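Usten Hand-Held Gripper – Frequently Asked Questions for Demonstrators

Maintained by Marites Dalisay, data operations, Tekham

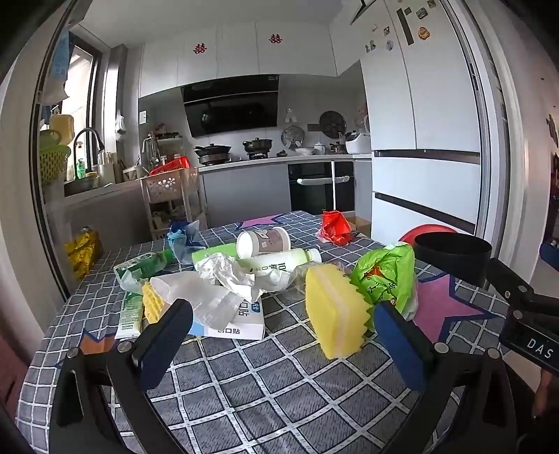

What counts as one demonstration?
One demonstration is a single, continuous recording of one task, from the first movement toward an object to the release of the last one. For clutter clearing, the task is defined before recording by a target order, and the operator follows that order without pausing to reconsider. The upright sponge between the fingers is a suitable first target, as it can be reached without moving anything else. Objects under a glove or a piece of plastic wrap go later in the order. If the order changes during the recording, stop and start a new one.

How many demonstrations does a task need?
The current requirement is 166 accepted demonstrations per task per site. Rejected recordings do not count. The Tufa task set now holds 3130 accepted demonstrations across all sites.

Do I need a robot at the site?
No. The hand-held gripper uses the same finger geometry and pads as the arm-mounted version. Motion is recovered from the wrist camera and the inertial unit, then converted to arm trajectories at Nordale. Trajectories the arm cannot reach are dropped at that stage and reported back to the site.

When should I use remote control instead?
Use remote control for tasks in which contact force matters, such as wiping under load or seating a plug. The operator then sees only what the arm's cameras see, and the arm's own limits apply. Expect it to be slower. Remote and hand-held recordings go in separate folders and must not share a session number.

How fast should I move?
Move at a pace at which the target stays sharp in the camera view. Most rejected recordings from new operators are too fast in the approach phase. Slow down before the fingers pass either side of the object, close, hold for one full second, then lift. Do not slow down artificially during transport.

How do I grasp soft or thin items?
Sponges: close on the narrow dimension until the pads just deform the surface.
Bags and film: approach from above and pinch a raised fold. Do not scrape along the tablecloth to create one.
Tubes: grasp across the body, away from the cap.
Bottles lying on their side: grasp across the diameter, near the middle of the length.

May I use my other hand?
No. The free hand stays out of view for the whole recording. If an object falls off the table, end the recording, mark it "drop", and reset.

What if a grasp fails?
Keep recording and try again, up to two more attempts. Recoveries are useful for training and are kept if the task is completed. After a third failure, end the recording and mark it "fail". Do not delete it.

How should the table be reset between recordings?
Change the position and orientation of every object. Some items should overlap, and at least one should lie partly behind another. Patterned tablecloths are allowed. Change the cloth between sessions – never within one.

Should I clear the rest of the room?
No. Ordinary backgrounds are wanted. Close curtains only if direct sun falls on the work surface. Remove papers with names or addresses, and ask other people to stay out of view.

How often is calibration required?
At the start of each session, after any knock to the gripper, and after a pad change. Close the fingers fully, open them fully, and wait for the tone. Pads are replaced after 2000 grasps or when the foam no longer returns to shape. Check the bracket screws at the same time.

The upload stops with error 1208. What does it mean?
The gripper clock and the phone clock disagree. Reconnect the gripper, wait for the clocks to match, and upload again. The recording is not lost. If the error returns, send the session number to the data desk and keep the original file on the device until you receive a reply.

Last updated Sunday, October 23, 2022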